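Flornau Peel-and-Stick Wallpaper, Climbing Vine Collection

Home / Walls / Peel-and-Stick / Climbing Vine

Colorways: White on Black, Black on White, Moss on Cream
Finish: matte
Roll length: 112 inches
Pattern match: straight
Item no. 700-CV

Climbing Vine started as a sketch by Kazue Maruyama, who drew the first stem on the back of a seed packet and then couldn't stop adding leaves to it. We loved it right away! The stems are thin, the leaves come in pairs with little saw-tooth edges, and the whole thing has the feel of a garden wall at night, especially in White on Black, which is the colorway that people write to us about most.

Dark wallpaper scares people off, and we understand why. But a small space in a dark print can be a wonderful thing - a powder room, the back of a bookcase, a pantry, that odd nook under the stairs where the vacuum lives. The white lines keep it lively, and the matte finish means you won't get a glare spot every time somebody flips on the overhead light.

Which way should the stems run? Straight up is how Kazue drew it, and it's lovely behind a bed or a desk. Hung on a slant it gets much wilder, and we've become very fond of that look for side walls and sloped attic ceilings. You'll go through more paper on a slant (the corners eat it up), so order one extra roll.
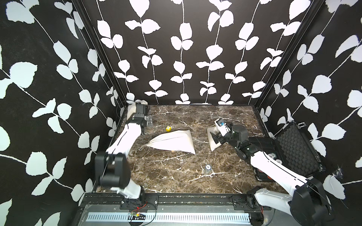 Stone and marble patterns are good company for this print too, as long as the two aren't fighting for attention. Brown and tan tones warm up the black. If your counter or tabletop already has a lot of movement in it, try a sample next to it for a day or two and look at it in the morning and again after dinner.

Hanging it

Wash the wall with mild soap, rinse, and let it dry overnight. Fresh paint needs four weeks before you stick anything to it. Start with a plumb line, please, even if your corner looks straight! Peel back the top few inches of the liner, set the panel, and work down with a felt squeegee, pulling the liner as you go. Bubbles will usually push out toward the side. A stubborn one can be pricked with a pin and pressed flat.

At inside corners, cut the panel so that a half inch wraps onto the next wall, then overlap the next piece on top of it. With black paper a hairline gap shows up white, and the overlap takes care of that. Use a new blade for every panel.

Works on: smooth painted drywall, primed wood, glass, metal, melamine
Skip it on: orange-peel texture, brick, bare plaster, anything that gets splashed daily

Care

Dust with a dry cloth. Fingerprints come off with a damp one - no scouring pads, no bleach.

From customers

"Did the inside of an old Pryor cabinet and now I leave the doors open all the time." - Wiremu Faulkner

"Took me two evenings and a lot of blades. Worth it. The pattern lined up on every seam except the one behind the door."

Samples ship flat in a cardboard sleeve. Full rolls leave our Lurilden warehouse every Monday, and the Moss on Cream restock is due in April.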